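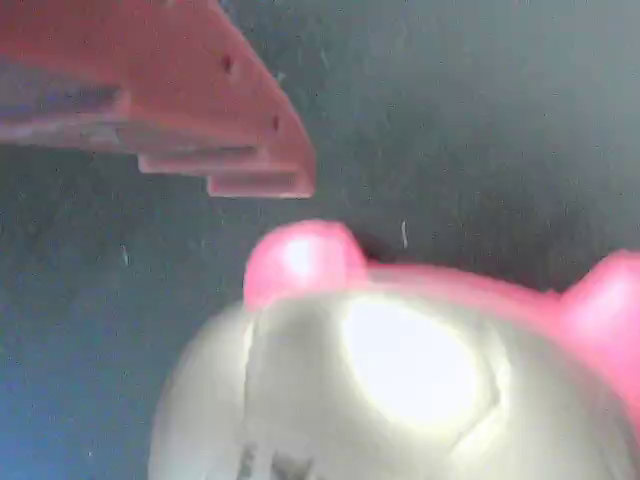 Sistberg Press to Publish "The Mallier Road," a First Novel in 26 Letters

I run a very small press, so when I tell you I read all 487 pages of this manuscript in two sittings, please understand that I had invoices to send and a dog to walk. The invoices went out late. The dog forgave me. This January, Sistberg Press will bring out The Mallier Road, and I couldn't be happier to be the one writing to you about it!

The story starts with a house sale. Two sisters who haven't spoken in years come back to Adams, the mill town where they grew up, to clear out their mother's place before the new owners get the keys. In the pantry, behind the canning jars, they find 26 letters that their mother wrote and never mailed. All of them are addressed to a man in Kosum, a town neither sister has ever heard of. They agree to read one letter a night, out loud, at the kitchen table, and you can probably guess how well that goes (there is a fight over a casserole dish in chapter 5 that made me put the book down and call my own sister).

It's a funny book, which I wasn't ready for. The mother is terrific company on the page – nosy, vain, sharp about money, wrong about nearly everyone she meets – and by the tenth letter I was reading slower so I could keep her around. The last hundred pages follow the older sister as she drives the Mallier Road out to Kosum by herself, and I'm not going to say a word about what she finds there. 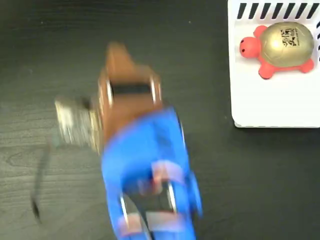 Early readers have been writing in, and the notes are a joy. One told us that she had meant to read a single letter before bed and was still up at 4 a.m., furious with the younger sister and crying over the older one. Another said the mother reminded him so much of his aunt that he went looking through her old recipe box, just in case.

The Mallier Road will be out in paperback and e-book, and the audiobook follows in the spring, with separate readers for the sisters and the letters. Review copies are ready now in print or digital form. Book clubs can ask us for the discussion guide, and if your group orders 5 copies or more, we'll cover the shipping.

For review copies, excerpts or interview requests, write to the publicity desk at Sistberg Press. That's me, and I usually answer before lunch.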